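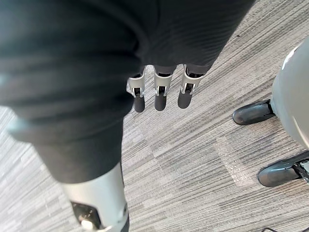 Wednesday, September 9, 2020

Room 2, Stirnach building. Notes on the floor, the sofa and the paper.

I start with the floor, as it was the oldest open point in this notebook. In April I wrote that the carpet tiles should be checked for lifted corners before more furniture comes in. Today I did it at last. I went on my knees from the door to the window side and pressed every joint with the flat hand. Most of the joints are tight. Near the door one corner comes up when I pull it with a fingernail, and it goes back down by itself when I let it go, but it does not stay as low as its neighbors. I marked it with a small piece of green tape. Please do not remove the tape until the corner is glued.

The tiles are the Fagerlund ones, gray with streaks. They were laid so that the streaks change direction from one tile to the next. I know there was a discussion if this was done on purpose. I looked in the papers which came with the boxes and there are several patterns allowed, and turning the tiles is one of them. So it is no mistake and nothing must be laid again. What is a pity is that the joints are harder to find by eye when the light comes flat from the side, because then all the streaks look like joints. With the hand it is easier. Whoever does the next check, use the hand.

We have two boxes of spare tiles in the storage room, under the window. One of them is open. I did not find the glue, only the empty tube with the cap still on. Somebody should take this tube away, I believed for half a year that we have glue.

Vacuuming: along the streaks it goes well, across the streaks the small threads stay in. As the direction changes all the time, the only way is to go twice, once in each direction. I did the strip in front of the sofa like this and the difference is visible. The rest of the room I did only once, I admit.

Sofa

The sofa is the cream one from Simar, with the tufted seat and the buttons in the back. It came without the leaflet, so I measured it again for the plan. Seat height 47 cm. Seat depth 58 cm, measured from the front edge to the place where the back begins, not pressed down. In the old plan the depth was written with the back included, and this is why the low table never fitted on the drawing. I corrected the drawing with pencil. The drawing hangs again on the inside of the cupboard door.

It stands with the back to the wall now. I tried first to leave a space behind it wide enough for a broom, but then the walking way in front becomes narrow and one has to turn sideways with a chair in the hands. So the sofa went back. The price is that cleaning behind it means pulling it out, and pulling it out over carpet tiles is not good for the joints. I lifted first one end, put a folded blanket under it, then the other end, and so it slides without pushing up the tiles. This works also alone, but slowly.

Under the sofa I found: a pencil, a paper clip, much dust, and a button. The button is not from the sofa. I looked at all the buttons in the back and in their places they are all there. I put it in the jar with the other buttons, maybe it belongs to a cushion cover from the Collutska set.

The seams of the seat collect crumbs. The wide nozzle of the vacuum cleaner goes over them and takes nothing. With the narrow one it is possible, but please put the soft brush on it first. The cover has a little shine, and I think it would show every scratch. For spots I used a cloth with lukewarm water and one drop of dish soap, tested at the back side, low down, where it does not matter. No change in color after drying. I did not dare to try anything stronger.

The front edge of the seat is where everybody sits down and it is a little softer than the rest. I do not think it is damage. Still, it would be good to sit sometimes on the other end too.

Paper on the floor

The white sheet is from the big roll. I cut such pieces by hand for laying out the furniture positions, it is a cheap way to see how much floor a thing takes before carrying the thing itself. The method was already described in the Collutska notes, I only repeat what I learned new.

First, a piece of paper on carpet does not lie still. When somebody walks past, it moves. With tape it holds, but our tape takes fibers out of the tile when it is pulled off, so I stopped with tape after the first try. A book on each end is better – or a flat thing with some weight, as long as it has no sharp edge.

Second, I have the habit to tear instead of cutting when the scissors are in the other room. The torn edge is not straight and then the measure is wrong in one place by a thumb and in another place by nothing. For a rough idea of the position it is good enough. For the low table it was not good enough, and I had to make the piece new with ruler and knife. I write this mostly for myself.
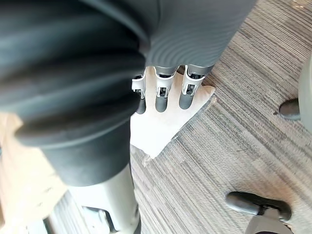
Floor by the sofa area, white paper. The long side is not clean, do not measure from it.

Third, write on the paper what it is. I found today in the corner by the cupboard older pieces from spring, rolled together, and on none of them was a word. I think one was for the shelf. The others I could not match with any furniture we have, and they went into the paper bin after I held each of them against the drawing. If somebody misses a piece, the bin is emptied on Friday.

What came out with the paper method for the low table: if it stands parallel to the sofa, there must be enough room between the two for knees and for the vacuum cleaner head. I laid the paper, sat down, stood up, walked around it with a tray. The tray was loaded with cups, but without coffee. In the second position it went well. I put a small pencil mark on the wall in the height of the skirting and not on the tiles, from there the position can be found again with the tape measure. The number is on the drawing.

The table itself is not in the room yet. It waits in the storage room with one leg off. The screw of this leg is turning without gripping, so the hole is too wide. I want to fill it with a wooden match and glue, the usual way, but again: glue.

Pillows

We had more pillows in the spring and they were always on the floor. Now only the blue one stays at the end of the sofa, on top. It does not stay square, it slides onto its corner as soon as the sofa is touched, as the cover of the sofa is smooth and the pillow is light. I tried to put a strip of the rubber net under it, the kind for drawers. It holds, but one sees the net. I took it away again. The cover of the pillow was washed at low temperature and turned inside out, and the blue did not get paler. I let it dry lying flat. The zipper is a bit stiff after washing – a little soap on it helps.

The other pillows are in the gray bag on the highest shelf. I would leave them there until the room is finished.

Order of work, as I did it today, for the next time:

Take everything from the sofa. Shake the pillow outside, not in the corridor.
Narrow nozzle with brush over the seams, from the back to the front.
Damp cloth, then dry cloth.
Pull out the sofa with the blanket, vacuum behind, push it back.
Floor last, in both directions.
Lay the paper only after the floor is dry from spots and free from threads.

In the past I did the floor first and then brushed the sofa, so all the crumbs came down on the clean tiles and I began again. I have done this more than once. 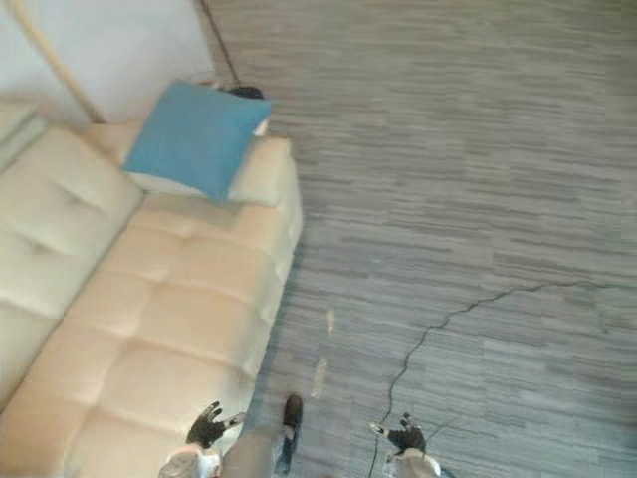

The sofa should be turned with its back to the window in winter, was the comment when I read these notes aloud at the tea break, and the low table should then go at the short end, where it can serve also the chairs. I was asked too if the seat height is really 47 cm or if I measured with somebody sitting on it. I measured with nobody on it. The winter idea I find good for the light, one could read there in the afternoon. Against it speaks that the heater is under the window and the back of the sofa would stand right before it. I will lay it out with paper before we carry anything. This time with scissors.

Also from the tea break: the streaks of the tiles near the door look darker than in the rest of the room. I went to look. It can be dirt from shoes or it can be how the tiles are turned, I cannot decide it by looking. To test it I will take one tile from the open Fagerlund box, put it next to a darker one in the same direction, and compare in daylight.

Still open:

Glue for the corner at the door and for the table leg. Ask for the kind that can be used on both, if it exists.
A longer mat outside the door.
Ask Simar for the care leaflet of the sofa, I have the order number in the folder.
Comparison of the tiles near the door.
Paper piece for the sofa in the winter position, with name and date written on it.

The big roll is back in its place behind the cupboard. There is less on it than I thought, enough for the sofa piece and perhaps for one chair.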